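Slide Rule Collection: Frequently Asked Questions

What is in the collection?
Slide rules, log tables and a few planimeters. The catalog lists 2,587 items, most of them 10-inch rules used in schools and drafting offices.
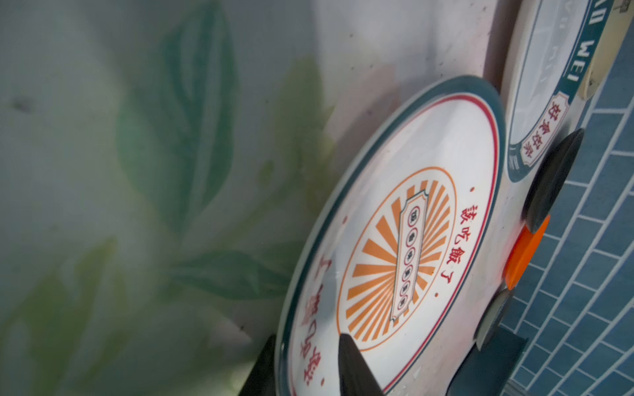

Who started it?
Elaine Medeiros, who taught surveying and kept her students' old rules. Tainá Barbosa has run the catalog since Elaine retired.

Can I handle the rules?
Yes, the 42 in the study drawers. The Baran and Natora rules have loose cursors, so please ask first.
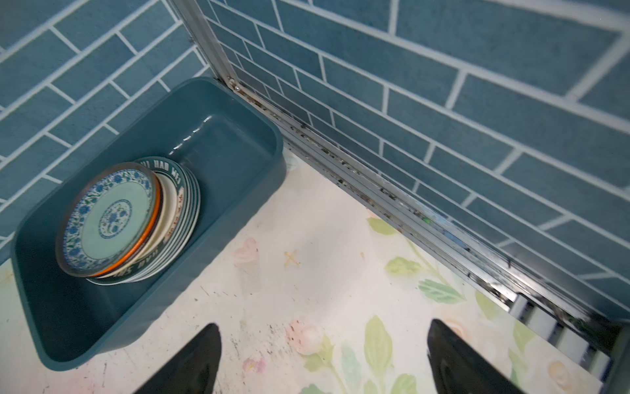 How exact is a slide rule?
A 10-inch rule gives about three digits. You place the decimal point yourself. Addition is done on paper.

Do you repair rules?
We clean them and replace cursor springs. We don't reprint worn scales. 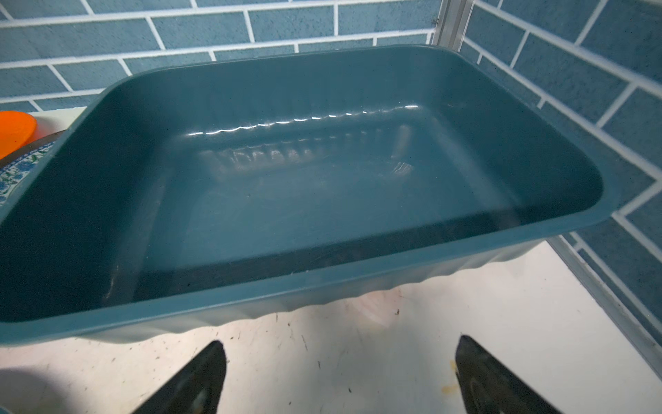 2 min read

What is the Gaseo rule for?
Gas flow in pipes. It has 9 scales, and the manual is scanned in the catalog.

How long is a visit?
Allow 90 minutes. Doors open at 10 a.m. We close for all of December. 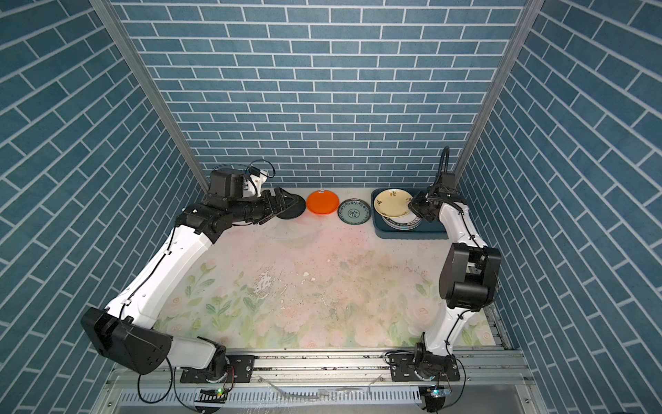 Blue brick panels and a rose-print mat

Can I donate a rule?
Yes, unless it is a Pasier student model. We have plenty of those. Write to Tainá before mailing anything.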